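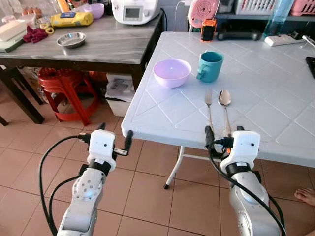 Re: right gripper cable keeps snagging
Posted in May, 21:40, by the Dremisura bench list member "Stilier"

Hi all,

Thanks for the replies, very useful. Quoting the bit I'm answering so it doesn't get lost:

> Is your cable on the outside of the wrist or over the top?
> Ours ran over the top for months and pulled the plug loose
> every time the wrist rolled past 78 degrees. Re-routed it down
> the side with a bit of slack and it's been fine. Also check the
> screws on the joint below the wrist, they back out.

Over the top, I'm afraid! The left arm has its cable looping down the side and I've never had a peep out of it. On the right one it lies across the gripper and back down the arm, so it gets a tug whenever I send that gripper in low at the table edge, say for the handle of a fork or spoon. Bowls and mugs it mostly copes with (you come at those from higher up, so the wrist hardly rolls). Cutlery is where I get the dropouts, and then I have to home both arms and start again, which is a pain when you're halfway through laying a table.

I did the screws last night. Two on the left joint took nearly a quarter turn, the right ones were tight, so that's not my snag, but I'm glad I looked. A tiny dab of the weak threadlock on each and I'll check them again after 300 runs. Does anyone bother with a torque driver for these? I just go by feel and stop when the key starts to flex.

Next job is the cable itself. My plan is to unplug at the gripper end, bring it round the outside, and hold it with one of those soft hook and loop straps just below the wrist, leaving a loop big enough for a full roll either way. I don't want zip ties on it again. I had one too tight last time and it left a nasty kink in the jacket. The Stojanović shop has spare leads but only in the short length, and I'm fairly sure short would make it worse. If you've used the longer Nultomance ones, do they fit the same plug or is there an adaptor?

One more thing while I'm here. The pads on my right fingers have gone shiny and the spoon slides about when it lifts. They've done a bit over 2,000 picks. Is that normal, or am I closing too hard? I've been wiping them with a damp cloth and that helps for a day or so.

I'll write back once the new routing has had a proper go.

Cheers

Dremisura bench list | To reply, write to the list address | Messages copyright their authors | Back to top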